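**Clothing Drive and Textile Reuse Program: November notice**

1/ The Grikine Public Library District will again accept donated clothing this November on behalf of the Lasent Textile Reuse Program. The following posts set out what is accepted, where to bring it, and how items are handled after drop-off.

2/ Last year's drive received 1,227 garments from residents of Grikine and the surrounding townships. Of these, 185 were unsuitable for reuse and went to fiber recycling. The remainder were passed on to partner agencies before the first snow.

3/ Donations are accepted at 2 locations: the main library on Leitão Street, at the side entrance, and the Arkatell branch, in the lobby. Bins are not placed outdoors. Please do not leave bags at the doors after closing.

4/ Accepted: shirts, pants, sweaters, coats, children's clothing, and clean blankets. Socks are accepted in pairs. Missing buttons are not a problem. Staff at Lasent keep a supply and replace them where a match can be found.

5/ Not accepted: pillows, carpet, uniforms bearing a current employer's name, or any item with mildew. Single shoes were received in quantity last year and cannot be placed.

6/ All clothing should be washed and fully dried before it is brought in. Damp items spoil the rest of the bag. Unscented detergent is preferred, as several receiving agencies serve residents with allergies.

7/ Please empty all pockets. Keys, bus passes, and one set of dentures were turned in to the main desk last year. Unclaimed property is held for 60 days.

8/ Bags should be light enough for one person to carry. Clear bags are requested. Labels are welcome but not required; "men's shirts, large" is sufficient.

9/ Donors who wish to fold their items may do so. Shirts folded to a similar width stack better on the Lasent shelves, and heavier items should go at the bottom of the bag. Hangers should be kept at home.

10/ Receipts are available on request from the desk at either location. The District does not assign a dollar value to donations. Residents with tax questions should consult a preparer.

11/ Residents in need of clothing may visit either location on Friday from 1 p.m. No proof of income or address is requested. Winter coats are placed on the front racks.

12/ Residents unable to travel may call the main desk to arrange pickup. Large household clear-outs should be scheduled in advance.

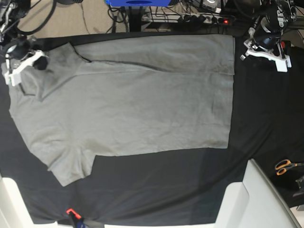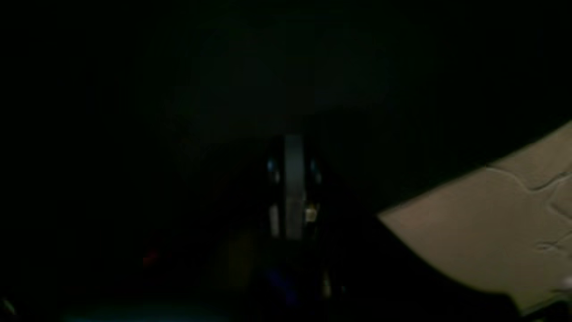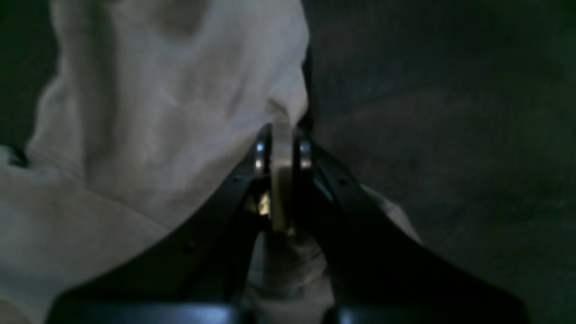
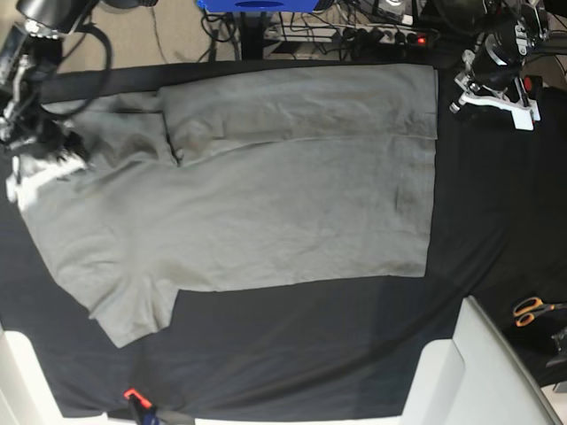
*First and last: gray short-sleeved T-shirt, partly folded, on black cloth.*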